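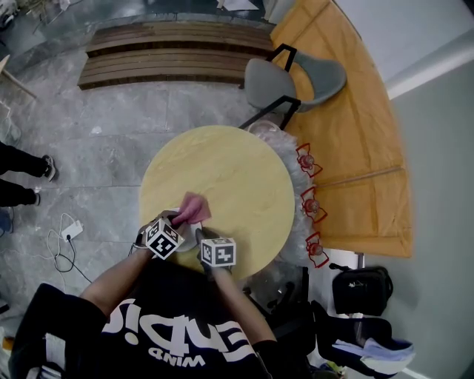
4.3 Grabación de una demostración manual

1. Sujete un cubo marcador al dorso de cada mano y ajuste la correa. Los dibujos deben quedar a la vista.

2. Compruebe en Stokar que los dos marcadores aparecen en verde.

3. Coloque el paño y el platillo sobre la mesa e inicie la grabación.

4. Levante el paño despacio, sin tapar los marcadores con la tela.

Nota: cada tarea requiere más de 300 tomas. Las pausas largas -- por ejemplo, para recolocar el paño -- se recortan después.

Precaución: no mueva la mesa entre tomas; habría que repetir la calibración. 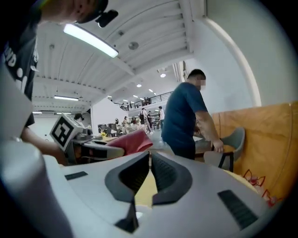 Ebony Rewi recomienda guardar la sesión cada 400 segundos si se graba también con la pinza de mano.

5. Detenga la grabación antes de quitarse los cubos.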